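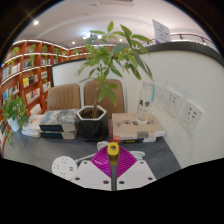 Sakda Khamphan swears that switching everything off at the wall every night has cut his electric bill by 40 dollars a month, and he would like the rest of Irkton to do the same.

Home Money House Opinion Subscribe

I would like to believe him. I tried it through August, crawling under furniture at bedtime, and my bill dropped by 2 dollars. The neighbor's dog could have done that by leaning on my thermostat.

The idea of the secret power thief is a good story, and it sells things. Graten has a plug that "learns your habits." Maurya has an app that scolds you. Clarkovitz will send a man to your house for 35 dollars to point at your microwave. Ask any of them for numbers from homes that looked like yours before the product went in, and you get a brochure.

Some old gear really does waste power. A cable box from years back can sit there warm all night, and I'd pull the plug on it too. But a newer phone charger with no phone on it draws so little that I couldn't get my meter to notice. What the meter did notice was the dryer, the water heater and the air conditioner, in my case a window unit that came with the house and sounds like it.

My house went up in 1900 and leaks air from every side. Forty minutes with a tube of caulk probably did more than a month of crawling – though I can't prove that either, and I'm not going to sell you an app for it.

When I called Sakda back, he mentioned he had also replaced his refrigerator in the spring.

Comments

dpruitt: The fridge! Every time.

Maple Ave reader: I still unplug the toaster. My mother did.

kel_r: What kind of caulk did you use?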